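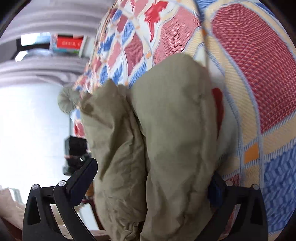
One tenant from the upper floors said before the meeting was opened that the drying room should stay open in the evening, as many people come home from work too late to use it, and she asked that this be written in the minutes before anything else. It is written.

# Minutes of the house meeting, Laso building

March 2021, held in the ground floor hall with open windows

Eight households were present and five sent their vote on paper. The rules of the house ask for a minimum of ten, so the meeting could make decisions. The minutes of the November meeting were read aloud and accepted with one correction: the word "forbidden" in the part on bicycles is changed to "not recommended".

## 1. Drying room

The discussion took the most time of the evening. At present the room is locked at 6 p.m., which was agreed when the old heater made too much noise for the apartment next to it. The heater was replaced in November. The household next to the room confirmed that the new one does not disturb them, but the door does, because it falls shut very hard.

Two proposals were made:

- keep the room open until 8 p.m. every evening
- keep the room open the whole night, with the heater turned off

A tenant from the second floor was against the second proposal. He said that bed covers and other large pieces stay on the lines for days already, and that with an open room it would become worse. Another tenant answered that large pieces need more time to dry and that there is no other place for them in winter. It was asked if the balconies can be used. The house rules allow it if nothing hangs over the rail.

**Decided:** open until 8 p.m., starting with the first of next month. Large pieces may stay one night and must be taken down the following morning. Eleven votes for, two against. A soft closer will be put on the door before the new hours begin.

## 2. Washing machines

The left machine still stops in the middle of the long program. Karix has sent a person two times and the bill for both visits has arrived. Several tenants found it not correct to pay for the second visit when the fault was the same. It was agreed to write to Karix and ask them to cancel this part of the bill. The letter will be shown on the board by the mailboxes before it is sent.

Mets has made an offer for a new machine. The price was considered too high by most of the people present, and the offer does not say if the old machine will be taken away. The question was moved to the next meeting - we would like to have a second offer to compare.

A tenant reminded everybody that powder must not be put directly in the drum. The paper with the instructions has fallen down behind the right machine and will be printed again, in bigger letters this time.

## 3. Clothing and bedding collection

Lolinness, the second-hand shop on the corner, has offered to collect used textiles from our building in spring. They take clothes, bed covers, curtains and towels, if they are washed and without holes. They do not take pillows or shoes.

There was a question about where the bags can stand. The entrance is too narrow and must stay free for the fire exit. The small room under the stairs was suggested, but first the paint cans have to be removed from it. Two households offered to do this together.

**Decided:** the collection will take place. Bags can be brought to the room under the stairs during five days. The exact days will be agreed with Lolinness and put on the board. Nothing may be left there after the collection.

## 4. Noise in the stairway

Short discussion. The families with children were thanked for carrying the scooters and not riding them down the steps. The light on the third floor goes off too quickly and people are looking for their keys in the dark. The timer will be set to a longer time.

## 5. Other matters

- The key to the cellar is missing again. Whoever has it is asked to put it back on the hook, without explanation needed.
- One household asked to plant herbs in the two boxes by the back door. No objections. Watering is done by those who plant.
- The window in the drying room can be opened again, but only tilted - the lower hinge is still loose.
- The request for a second bench in the yard was taken back by the household that made it.

The next meeting will be announced on the board. Questions for the agenda can be put in the box under it.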